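Gripper Trials FAQ
Home
Trials
FAQ
Contact

Questions people send me about the hand-held gripper tests

Last updated 12 Mar 2020

I get a lot of mail about the gripper comparisons, and most of it asks the same handful of things, so I've put my answers in one spot. I'm Houshang Amini, I run the trials and write them up, and I'm happy to be told I'm wrong (it happens plenty). If your question isn't covered, scroll down to the bottom for how to reach me.

What exactly are you comparing?

Two sets of fingers, mostly. The Veltham set is stiff and gives you a hard, definite pinch. The Skudine set bends a little more and wraps around whatever it's holding. Both go on the same hand-held body, so the only thing I change between rounds is what touches the object. I also swap cameras now and then, but I try very hard not to swap a camera and a set of fingers on the same day. I did that once in July and threw out the whole batch.

Why hand-held? Don't you have an arm?

I do have an arm, a Jansen, and it lives on a bench and is a pain to move. With a hand-held gripper I can walk into a bedroom or a kitchen and just start working. I feel straight away when a grip is bad, too. You squeeze, you lift, and your wrist tells you the thing is twisting before any camera would. Once a finger set does well by hand I bolt it to the Jansen and see how much of that carries over. Sometimes a lot! Sometimes I go back to the parts drawer.

Why so much laundry?

Cloth is the best bully I know. A mug is a mug wherever you put it, but a pair of pants has a new shape every time you let go. Clothes also come in such different weights and stiffnesses that one pile gives me a week of trouble. And the places where people keep clothes are full of straps, cords and hems that are dying to get caught in something. 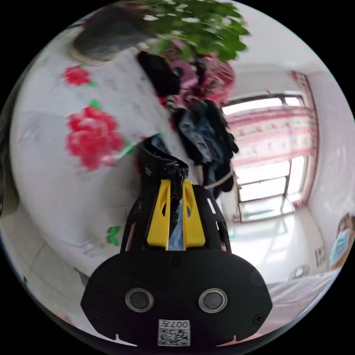
Snags are the thing I watch for most. A finger with a slot in it saves weight and flexes nicely, but a slot is also a place for a drawstring to go. When I get a snag I stop, write down which finger and which side, free it by hand and carry on. I don't redo the round. If I redid every bad round the numbers would look lovely and mean nothing.

How many grasps are in the current comparison?

The clothing set stands at 1540 attempts, split evenly between the two finger sets. Of those, 147 were drops, where I had the item off the surface and lost it. I count a miss separately, because closing on air is usually my fault and dropping something is usually the gripper's. I know some folks lump the two together. I used to, and I found I couldn't tell a bad finger from a bad morning.

Which fingers do you like better?

Ugh, it depends. For thick stuff like denim or a winter jacket I reach for the Veltham set. Heavy cloth wants a firm pinch, and the softer fingers peel open when the weight swings. For T-shirts, scarves and anything thin I'd go with Skudine, they pick up a single layer where the stiff ones tend to grab two or skid off. If you made me keep just one set I'd keep the Veltham and complain about it.

Is folding a two-hand job?

For me, yes. I've tried folding with one gripper and dragging the cloth against the bed to get the second edge over, and it works on towels and on nothing else I own. With two you can hold a corner still while the other hand travels. The tricky bit is the handoff – both grippers have to be closed for a moment, and if you're sloppy the fabric bunches up between them.
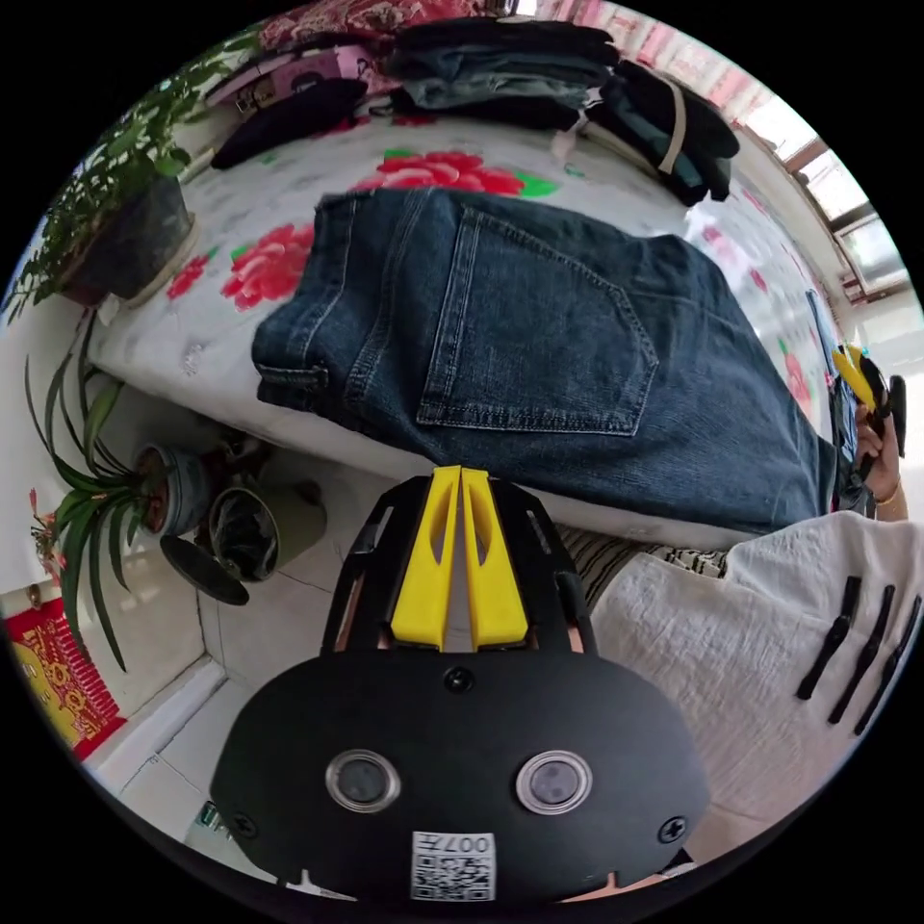 Jeans are my favorite test of all. The waistband is thick, the legs are long and floppy, and there's a seam or a rivet just about everywhere you'd like to grab. My rule is to take hold beside a seam and leave the seam itself alone, so the fingers close flat. Belt loops are tempting little handles, but I don't allow them in a counted round. It feels like cheating, and plenty of clothes don't have any.

Do you get better results just because you practice?

Sure I do, and it bugs me. My first 64 rounds with any new finger set are marked as practice and stay out of the totals. After that I swap between sets in blocks, so whatever I'm learning gets spread over both. It isn't perfect. If you have a neater way that one person can manage without a helper, please write.

What about the cameras?

I want a very wide view, wide enough to have the fingers and most of the room in it together. A narrow lens gives you a prettier picture of the cloth and loses everything the moment you turn your wrist. The price you pay is bending at the sides, and straight edges come out curved. You can correct for that later, or leave it alone, and I mostly leave it alone.

Bright windows are the bigger headache. Light sheets near a sunny window can wash out so badly that the edge of a fold vanishes. I lock the exposure for some rounds and let it float for others, and so far floating wins on dark clothes and locked wins on pale ones. I'll write that up properly once I've got more rounds on the pale side.

Which controller are you running?

On the arm, the Fleltden box. It's slow to start up and the fan is loud, but it closes the fingers at the same speed every time, and that's what I need. I tried driving the arm from a laptop and got little pauses in the middle of a squeeze. Thin cloth slides right out during a pause like that.

Do results by hand match results on the arm?

Partly. I've repeated 609 of the clothing grasps on the Jansen. The ranking of the finger sets stayed the same, Veltham ahead on heavy cloth and Skudine ahead on thin. What changed was the drops. I make tiny corrections with my wrist that I don't even notice, and the arm makes none of them, so it loses things I would have saved.

How do you keep the fingers from wearing out?

I wipe them between blocks with a damp cloth and let them dry before the next one. Lint is sneaky. A thin layer of it makes any surface slippery, and you'll blame the design when you should be blaming a sweater. I also check the screws before each session and snug them up by hand. Once a finger tip gets shiny it comes off and goes in the spares box for demos.

Can I send you a gripper to try?

Yes please! Write first so I can tell you how long the line is. I need the mounting pattern, the weight, and how wide it opens. I don't take payment for trials and I publish the bad rounds along with the good ones, so think about that before you put it in the mail. You pay the shipping over, I pay the shipping back.

Will you test shoes next?

Shoes are on the list, after bedding. Laces scare me a bit.

How do I get in touch?

Use the contact form and put the name of the finger set or the arm in the subject line. I answer in batches, so give it a week or two before you nudge me.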